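Gray Bins and Storage Crates – Frequently Asked Questions

Loden Reuse Store, Nanditz
Page kept by Nikola Jabłońska. Last change: May 5, 2022

What kind of bins do you sell?
We sell used rectangular bins, open at the top, mostly gray. They come to us from workshops and warehouses which are closing or changing their equipment. People buy them for tools, firewood, garden things, winter shoes and so on.

Are they new?
No. Everything in this part of the store is second-hand. If you need a new bin, please ask at Backlund, two streets from us, they have a catalog.

How much does a bin cost?
The small size is 6 euros and the large size is 15 euros. Lids are sold separately when we have them, and we do not have them often. From 100 pieces we can talk about another price, please write to us before you come.

Can I reserve bins by phone?
Yes, for three working days. After this time they go back on the shelf. For larger orders we ask for a deposit, which we return if the bins are not as we agreed.

Do you clean the bins before sale?
We sweep them out and wash them once with warm water and mild soap. Old marks which do not go away with this washing, we leave. Strong cleaners can make the surface dull and we do not want to do this to your bin without asking.

How can I clean a bin at home?
Take out everything loose first. Then use a soft brush and dish soap, begin in the corners and finish on the floor of the bin. Leave it upside down on two pieces of wood until the next day. Please do not use steel wool.

Can I keep food in them?
Not directly. We do not know what was inside before. Potatoes or apples in their own closed box are fine.

My table is wooden. Will the bin scratch it?
It can happen if you pull the bin over the surface. Lift it, or put a piece of felt or an old towel under it. Small felt pads can fall off after a few weeks, so look at them sometimes.

How much wear is normal?
Scuffs, scratches and worn spots are normal and we do not lower the price for them. A crack which goes through the wall is not normal – such a bin we do not sell. Chipped patches on the inside we show you before you pay. 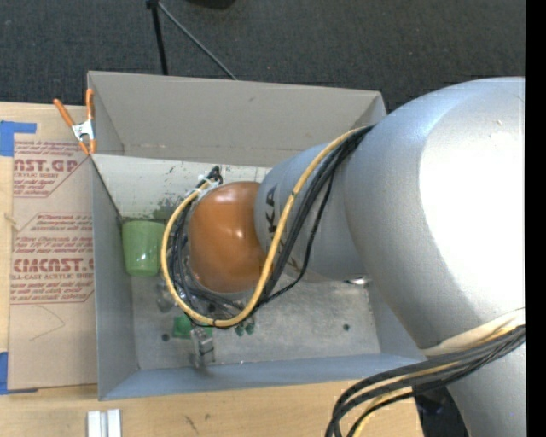 Gray bin with scuffs on the far wall and small round holes in the floor.

Are holes in the floor a defect?
We do not count small round holes as a defect. For sand, seeds or small screws, put a sheet of thick cardboard on the floor of the bin first.

Do you deliver?
Inside Nanditz and to Flonden, on Tuesdays. We have almost 600 bins in stock, but the van is small, so a big order can need more than one trip.

Can I bring a bin back?
Yes, within two weeks, with the receipt and in the same condition. In July the store is closed and these days are not included in the two weeks.

Do you buy bins from private people?
Only if they are clean and stack with the sizes we already have. Bring one piece to show us first, please – not the whole car.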